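Noise in the Cabin of a Used Family Wagon: Measurement and Low-Cost Improvement

Project report, Vehicle Engineering Workshop course
Author: Shaohua Guo

1. Background

My host family in Plindurbridge owns an old diesel wagon, and I was allowed to use it for this project. The car is comfortable on city streets, but on the highway the passengers in the rear seat must raise their voices. The owner believed that the tires were guilty. I wanted to find out if this is true, and if a student with a small budget can make the car more quiet.

I did not try to compare with other cars. All the results in this report belong to one car only, and I ask the reader to keep this in mind.

2. Place and equipment

The preparation was done in the Makham building, where our course has its bench hours on Wednesday. For the sound level I used a meter borrowed from the physics department. It was checked with a calibrator before each drive. The foam and the butyl sheet were bought from Munska, a local shop for car parts.

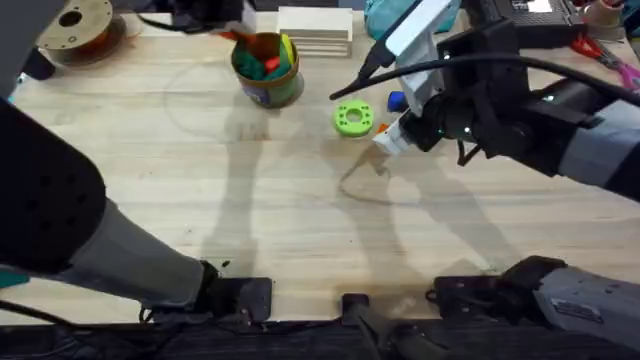 Figure 1. Wooden tabletop with two robot arms, from above.

The test road is the straight part of the highway between the river bridge and the Xiao warehouse. The asphalt there is old but even. I drove it in both directions each time, so that the wind would not help one result and harm the other.

3. Method

The meter was fixed to the headrest of the rear middle seat with two straps. My classmate read the values and wrote them in a notebook, and I only drove. We kept the speed with the cruise control. Windows were closed and the fan was off. In total we have 107 readings which can be used. We threw away the readings during which a truck was passing us.

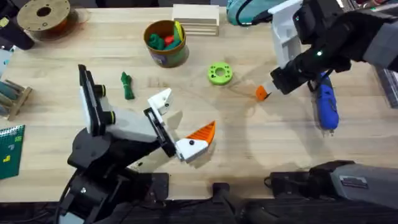
To separate the sources, we repeated one part of the drive in neutral gear with the engine at idle. When the noise stays almost the same in this condition, the engine is not the main reason. After this we covered the gaps of the roof rack and the mirrors with tape, and drove again. This step took longer than planned, as the tape did not hold on the rubber and we had to stop 2 times to press it back.

4. What we found

The engine was less important than I expected. At highway speed the change in neutral was small, and both of us could hardly hear it. The tape on the roof rack gave a clear difference in the high tones, but the low booming sound stayed. This low sound was strongest near the rear wheel arches and the spare wheel well, where the factory carpet is thin.

So the owner was partly right. The tires make the noise, but the body of the car lets it come in. 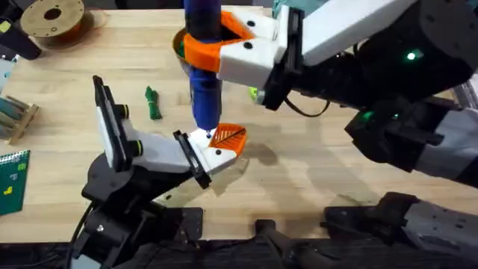 For the improvement, I removed the trunk floor and put butyl sheet on the flat metal of the spare wheel well and on the inner side of both arches. Foam was placed on top. The old drain plugs were left free. The work needed 9 hours, and most of this time went to cleaning the metal. If the surface has oil or dust, the sheet will come off later at the corners. I also replaced the seal of the tailgate, which had become hard on the lower side.

After the work, the rear seat is noticeably more quiet on the same road. The front seats did not change much. I think this is logical, as nothing was done to the doors or to the front floor.

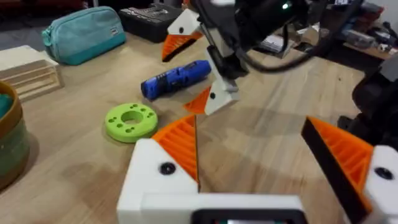
Figure 4. Gripper with orange ribbed pads, and a second gripper of the same design.

5. Problems and limits

The weather was cooler on the second day of driving, and cold rubber can sound different. I could not correct for this. The tires also had uneven wear on the inner edge, and with new tires the result may be smaller or larger. The weight of the added material was not measured, which was my mistake. I should have put the rolls on the scale before I cut them.

6. Next step

The owner would like to continue with the rear doors. I would first remove one door panel and look at the condition of the water barrier, and then decide how much sheet is needed. The notebook with all readings is kept in locker 911 and can be borrowed from me by any student of the course.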